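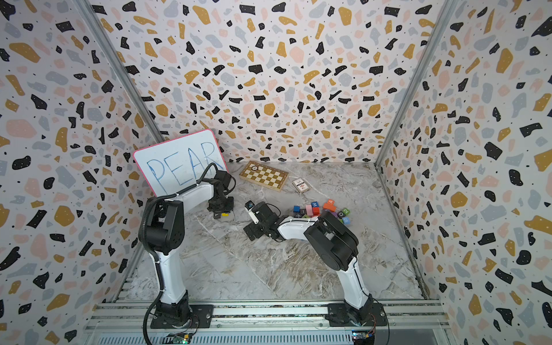 Surfaces and Small Objects, Week 3 Notes

Okay, so last time we got stuck on paint and never reached pattern, and I promised I'd start there. Terrazzo first! Real terrazzo is stone chips set in a binder and ground flat, and I could talk about it all afternoon, but most of what you'll meet in a small interior is a printed version. White background, irregular flecks in black, mustard yellow, pale pink and a soft gray-blue, with tiny black dots in between. I love this palette (you'll get sick of hearing me say so) and it's very forgiving if you want to add one loud thing, like a whiteboard with a bright pink frame.

Now put a marble pattern on the floor. Gray and white, with beige and brown veining. Two patterns together scare people, but look at how differently they behave. Flecks are separate and scattered, veins run on and lead your eye somewhere. I'd call that a workable pair. Where it gets tricky is with small things on the floor. A little yellow block stands out fine against gray and white, and so does a black one. Stand either of them against the flecked wall and your eye has to work harder, as the wall already has both colors in it.

Corners: terrazzo print on three sides means two inside corners, and the flecks are never going to line up. Don't try. A plain metallic post down each corner gives the pattern somewhere to stop, and I think it looks tidier than any clever matching I've seen.

For your own sample corner, cut the panels 600 mm wide and make sure they meet at 90 degrees before you fix anything. I use the Parri square from the tool cupboard, but any decent one will do. Offcuts go in the Starkel bin, please, the big ones too.

Homework: pick one wall pattern and one floor pattern, then try 3 small objects against each. Write down which ones you lose sight of first from across the room. Half a page is plenty, and bring the objects with you!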